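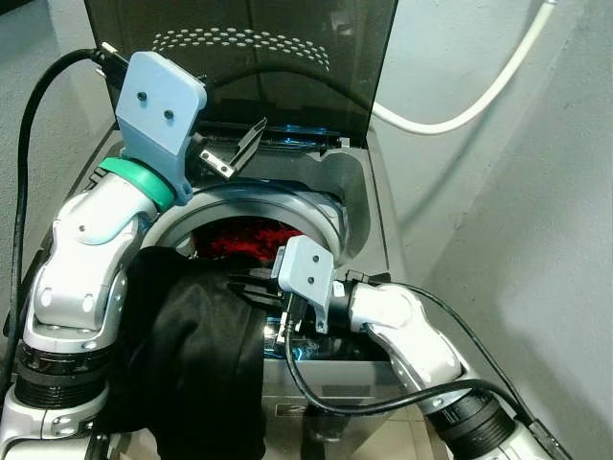 Home News Technology Business Contact

Category: Automation & Services

Laundry Trial Shows Limits of Household Robots

December 22, 2020

The research firm Renamo has published the results of a trial measuring how well two-armed robots handle everyday laundry. The report, released in Clakilham, concludes that the machines can complete parts of the job but are not ready to work without supervision.

According to the report, the trial covered 3,169 attempts to move a single item of clothing into or out of a front-loading washing machine. Of these, 2,773 were completed without help. In 496 cases the robot also had to deal with two or more items tangled together, and performance in that group was markedly weaker.

Shirts and towels gave the fewest problems. Dark garments proved harder, as the software often failed to tell one fold from another. Items lying deep in the drum were also difficult to reach – particularly when another piece of clothing was resting across the door opening.

"Picking up a box is a solved problem for most of our clients. A wet sweater is not," said Úna Daly, who directed the trial. She added that speed remains a concern and that a person can still empty a full machine in a fraction of the time.

The trial was funded in part by Gauthier, a commercial laundry operator that is studying whether similar equipment could be used in its sorting halls. Kevin Ó Dubhghaill, head of operations at the company, said no purchase decision has been made. He noted that staff at the Plollar plant were consulted before the study began and will be informed of any further steps.

The report does not give an estimate of when such robots might be sold for home use. It recommends more work on grip control, on the handling of delicate fabrics and on the folding of dry clothes, a task that was left out of the present trial.

A second phase is scheduled to begin in February. It will include top-loading machines and dryers, and the results will be made available to the public.

Tags: robots, laundry, household technology

2 comments | 14 shares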